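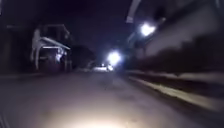

Outdoor Lighting and Walkway Care Before Winter

Search tips and guides Go

The Ganstead Household Advice Service recommends that residents set aside one evening before the first hard freeze to check the outside of the home after dark. Most people inspect their property in daylight, when every step and threshold is easy to see. The places where visitors stumble are more readily found at night, with the porch light on and the indoor lights off.

Begin at the front door. Switch on every exterior fixture and walk from the door to the sidewalk and back at an ordinary pace. Note any point at which your own shadow falls across a step. A fixture mounted behind the walker often causes this, and a second, dimmer lamp placed lower down will usually correct it. Bulbs of moderate brightness are preferable to very bright ones, which make the unlit areas beside them harder to see.

Fixtures should be cleaned once a year. Turn off the power at the breaker, allow the bulb to cool, and remove the glass cover. Wash the cover in warm water with a little dish soap, rinse it, and dry it fully before putting it back. Insects and dust collect inside the glass and dim the light considerably. Check the rubber gasket at the same time and replace it if it has hardened.

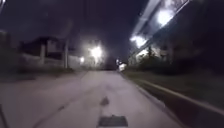
Drain covers near the house should be cleared of leaves by hand, with gloves, and never hosed through. Leaves pushed below the cover will settle in the pipe and may block it in the first thaw. If water stands over a drain for more than a day after rain, the line should be looked at by a plumber before the ground freezes.

Stains on concrete are best treated while daytime temperatures remain above freezing. For oil or grease, cover the spot with plain clay cat litter, leave it overnight, and sweep it up. Scrub what remains with dish soap and a stiff nylon brush. Leaf stains respond to powdered oxygen bleach mixed according to the package. Wire brushes should be avoided — they leave fine bits of metal behind that later rust.

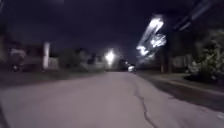 Kerubo Mushi
Home Maintenance Adviser

Narrow cracks in a driveway may be filled by the householder. Remove weeds and loose material with an old screwdriver, brush the crack clean, and let it dry. Use a filler made for the surface in question, as products sold for concrete do not always bond with asphalt. Read the minimum temperature on the label. Many fillers need a mild, dry day, and work begun late in the season may have to wait until spring. Wide or sunken cracks call for a contractor.

Store ice melt indoors in a lidded bucket and keep a scoop with it. Check that the product is suitable for your surface and for any pets in the household. Sand gives grip without melting ice and is the better choice for concrete poured within the past year. 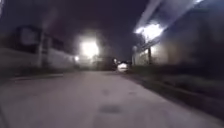
A concrete path after dark, with dark patches on the surface.

Boots and shovels should be kept beside the door that is used most often, on a tray that can be emptied. Rub a little candle wax on the blade of the shovel to keep snow from sticking.

Updated Tuesday, November 29, 2022

309 shares 13 comments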